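13 de março de 2018

Caderno da oficina, humidade e sais em tijolo à vista. Continuação das notas de setembro.

Voltei a ler o relatório do Lamont sobre o hidrofugante da Killov e continuo sem perceber de onde vem tanta confiança. Doze provetes, todos do mesmo lote de tijolo, todos secos em estufa antes da aplicação. Numa parede a sério ninguém tem o tijolo seco em estufa. O Craig diz que é «prática corrente». Pois será.

O que fizemos cá:

- 12 meios tijolos de demolição, da obra do Leitão, escovados a seco, sem lavar
- metade com uma demão do Killov, metade sem nada
- base em água com sulfato de sódio, 25 dias
- pesagem de manhã, sempre na mesma balança (a pequena, a outra deriva)

Resultado: os tratados absorveram menos pela face, como se esperava. Mas em quatro deles os sais apareceram atrás da camada tratada e a face começou a lascar. Nos não tratados há eflorescência feia, branca, que sai à escova. Entre uma coisa e outra prefiro a escova. A Leonilde acha cedo para concluir e tem razão quanto ao número de provetes; quanto ao resto, discordo.

O Martim pergunta se a diferença não vem da cozedura. Pode vir. Os tijolos do Leitão são muito desiguais, uns soam bem ao bater, outros parecem barro seco. Devia tê-los separado pelo som antes de começar e não o fiz. Fica anotado contra mim.

Medidor de humidade da Zillwood: três leituras seguidas no mesmo ponto, três valores diferentes. O folheto promete repetibilidade. Não uso estes números para nada até o Horácio o comparar com pesagens. O Gunārs insiste que é da pressão dos pinos -- talvez, mas então que o escrevam nas instruções.

Sobre interiores: o Horácio quer estender o ensaio a panos de tijolo decorativo, daqueles que ficam à vista atrás de uma secretária ou de uma bancada. Tenho dúvidas de que valha a pena. Sem água a subir e sem chuva, o hidrofugante protege de quê? A Wondeck vende um verniz mate para isto e fala em «respirabilidade total», sem um único valor de permeabilidade na ficha.
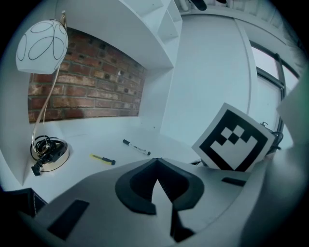

Fig. 1 -- Tijolo à vista no fundo de um nicho de secretária, juntas claras; alguns tijolos com pequenos furos escuros.

Se avançarmos com os interiores, quero primeiro um ensaio de permeabilidade ao vapor, com e sem verniz, nove provetes no mínimo e separados pelo som.

Por fazer:

- pedir à Wondeck a ficha técnica completa (segunda vez)
- repetir a série Killov com tijolo húmido
- Martim: cortar lâmina de um dos lascados, ver a que profundidade estão os sais
- devolver a estufa à Leonilde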